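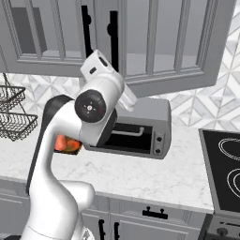 Varkevley American Football Club
Pre-season ground and equipment inspection: checklist with comments

Area covered: main pitch, touchlines, changing block, kit store
Inspected by: Müzeyyen Aksoy
Countersigned: Melahat Türkmen
Month: April
Next full inspection: before the first home fixture

Status codes: P = pass. A = action needed, area may stay in use. F = fail, out of use until signed off.

1. Playing surface

1.1 Surface free of holes, ruts and standing water. A
Two ruts between the 30 and 40 yard lines on the Vudham side, left by the roller. Fill with sand and topsoil mix, tread in, reseed. No full-contact drills on that side until done.

1.2 Grass height even, no clumping. P

1.3 Stones, glass and metal removed. P
Line walked twice. One tent peg found near the north corner and removed.

1.4 Sprinkler heads level with or below the surface. A
Head behind the south end zone stands proud. It lies outside the field of play but within the run-off. Cap fitted for now. Contractor to lower it.

1.5 Line marking clear, non-caustic paint in use. P
Hash marks on the east side are faint but readable. Remark in the normal cycle.

2. Goalposts and fixed structures

2.1 Posts upright and firm at the base. P
Push test on both sets. No movement at the ground socket.

2.2 Post padding fitted, full height, no exposed foam. F
North post pad split along the rear seam. Foam exposed and waterlogged. Pad removed. North end zone closed for practice until the replacement arrives. Değirmenci have quoted for a single pad and for a pair. Recommend the pair, as the south pad is the same age.

2.3 Crossbar bolts tight, no corrosion beyond surface rust. P

2.4 Run-off clear of benches, barriers and parked equipment. A
Sled stored too near the west touchline. Moved during the inspection. The painted storage box behind the fence should be used every time.

3. Blocking sleds and tackling equipment

3.1 Sled frame free of cracks at welds. P
Checked at all joints with a torch. Old repair on the five-man sled is sound.

3.2 Sled pads secure, covers intact. A
Second pad from the left has lost one strap. Usable with three pads only until refitted.

3.3 Tackling rings and dummies free of splits. P

3.4 Agility ladders and cones in serviceable order. P
Ladder with the missing rung has been thrown away, as requested in the last report.

4. Helmets

4.1 Every club helmet within its recertification period. A
11 helmets fall due before the season starts. They are bagged and tagged in the kit store and must not be issued.

4.2 Shells free of cracks, including around screw holes. P

4.3 Liners hold pressure. P
Left inflated overnight and rechecked at 9 am.

4.4 Face mask clips and screws complete. A
Mixed screws found on three of the Ultano helmets. Replace with matching stainless screws. Do not take parts from the bagged helmets.

4.5 Chin straps serviceable, all four points fastening. P

4.6 Warning labels present and readable. P

5. Shoulder pads

5.1 Arches free of cracks. P

5.2 Straps and buckles hold under load. A
Elastic tired on the youth sizes. Still within limits, but order new straps now.

5.3 Pads dry, clean and hung for storage. P
Hanging rail rated well above the present load.

6. First aid and emergency access

6.1 First aid kit complete and in date. A
Saline pods out of date. Replaced on the day from the spare box, which now needs topping up.

6.2 Defibrillator status light showing ready, pads in date. P

6.3 Stretcher and spinal board accessible. P

6.4 Ambulance gate opens fully, key in marked place. F
Gate dropped on its hinge and catches at half width. No contact sessions on the main pitch until it opens fully. Use the lower pitch, which has its own access.

6.5 Emergency card posted with ground address and gate location. P

7. Spectator areas

7.1 Rope line set back the correct distance. P

7.2 Temporary seating level, pins in place. A
Four pins missing from the back row. Row taped off.

7.3 Capacity notice displayed. P
Limit remains 1,000 and must be shown at both turnstiles.

7.4 Walkways free of trip hazards. P

Actions

North and south post pads: order from Değirmenci. M. Türkmen.
Ambulance gate hinge: repair and retest with a vehicle. M. Aksoy.
Ruts and sprinkler head: ground contractor. M. Aksoy.
Helmet recertification: send all bagged units in one batch. M. Türkmen.
Sled strap, seating pins, helmet screws, youth elastic: kit order. M. Türkmen.

Items marked F to be reinspected on Sunday before the morning session. Items marked A to be closed within 21 days. Any item still open after that is to be treated as F.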